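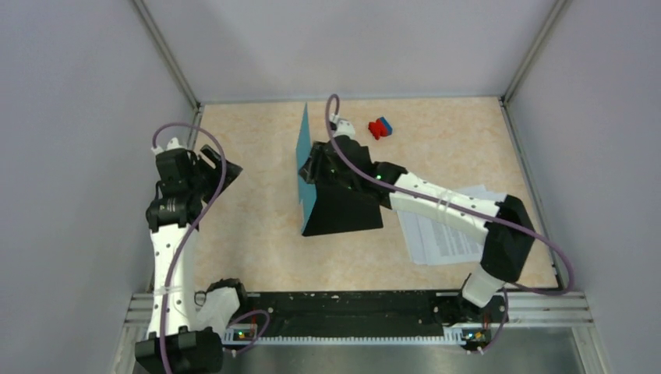
Figure 1. Work surface with pale grey walls and an aluminum extrusion at the front edge.

Surface Finish and Stain Resistance of Countertop Materials for Shared Workrooms
Student project report, Materials in Use
September 17, 2018

1. Purpose

The project compared four countertop materials for use in shared workrooms: polished marble, honed marble, cast polyester with a marble pattern, and high-pressure laminate. The question was which of them keeps its appearance under ordinary spills and weekly cleaning. Strength was not tested. Price was recorded but did not enter the ranking.

2. Samples

All samples were cut to the same size and washed with neutral soap before use. The polished and honed marble came from one slab, bought as an offcut from Haslam. The cast polyester was supplied by Ronidar and the laminate by Faveo. Half of the marble samples were treated with Eltard, a penetrating sealer, in two coats with a day between them. The other half were left bare. In all, 86 samples were prepared. Two honed samples chipped at a corner during cutting and were kept, as the damage lay outside the test area.

3. Method

Five liquids were applied: black coffee, red wine, lemon juice, olive oil and blue ink. Each drop was covered with a watch glass to slow drying. Contact times were ten minutes, one hour and 16 hours. The samples were then wiped with a damp cloth, washed, and left overnight before reading.

Gloss was measured at 60 degrees before and after contact. Color was measured with a handheld meter at three points inside the spot and three points outside it. The difference between the two averages was taken as the stain value. The full set came to 1,557 readings, including repeats.

Abrasion was tested separately. A nylon pad under a fixed weight was moved back and forth for 400 strokes, and on a second group for 700 strokes. The pad was changed for each sample.

4. Results

4.1 Staining. Bare honed marble gave the highest stain values for coffee, wine and oil at every contact time. Sealing lowered the values for oil most and for ink least. Polyester and laminate showed no stain visible to the eye after coffee or oil. Ink left a faint ring on polyester at 16 hours.

4.2 Etching. Lemon juice dulled both marble finishes within ten minutes. The sealer made no measurable difference, which agrees with its data sheet. On honed marble the mark was harder to see, the starting gloss being low.

4.3 Abrasion. Polyester lost the most gloss at both stroke counts. Laminate changed little.
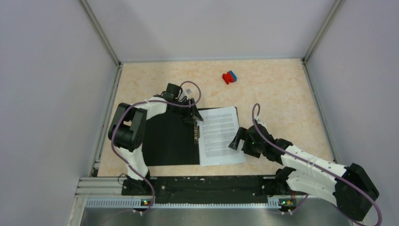
Figure 2. Beige tabletop with faint orange-tan mottling.

4.4 Pattern. A mottled surface hides light stains better than a plain one. The meter does not take this into account, so the stain values overstate what a user would notice on patterned samples.

5. Sources of error

The meter was recalibrated in April, between the first and second batches. Repeat readings on six samples differed slightly, and no correction was applied. Room humidity was not controlled. The marble came from a single slab and may not represent other stone of the same type.

6. Ranking

For shared workrooms the order is laminate, cast polyester, sealed polished marble, sealed honed marble. Bare marble is not recommended in either finish. Where polyester is used, nylon pads should be kept away from it and a soft cloth used for cleaning. Heat resistance remains to be tested, beginning with the polyester samples left over from the abrasion group.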